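**Staltow v Sinov, market notes.** Thread, July 4, 2019.

1/ Staltow opened at 1.90 for the home leg and now trades at 1.78. Sinov has drifted from 3.90 to 4.40. The draw hasn't moved off 3.60.
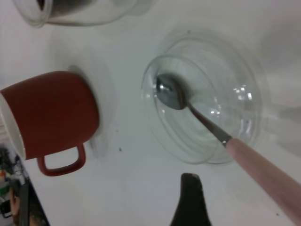
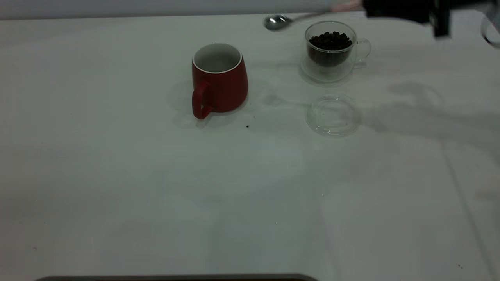
*Red mug, clear glass, white tabletop.*

2/ Form first. Staltow has one win in five but faced three of the top four in that run. Sinov has two wins in five, both at home, both by a single goal.

3/ Sinov has gone 408 minutes without an away goal from open play. The only away goal in that stretch was a penalty at Cumik. The market has this priced in, I think.

4/ Total goals is where I disagree with the price. Under 2.5 is at 2.05. Four of the last six meetings finished with two goals or fewer, and both sides now start with a holding midfielder.

5/ Team news: Staltow is without its first-choice left back, out until December. The replacement has played 290 league minutes, 145 of them on the right. Expect Sinov to attack that side early.

6/ Sadeghi Park was relaid in the off-season. The surface played slow in the opener – long passes held up short of the corner flags. Another small point for the under.

7/ Corners: Staltow averages 6.2 at home, Sinov concedes 5.8 away. The line is 10.5. No bet for me at that number.

8/ Position: under 2.5 at 2.05, one unit. Small saver on 0-0 at 9.50. Settled on 90 minutes plus stoppage, so extra time doesn't count.

9/ Cumik's game kicks off an hour later. Prices on that one are still thin, will post if the handicap line moves.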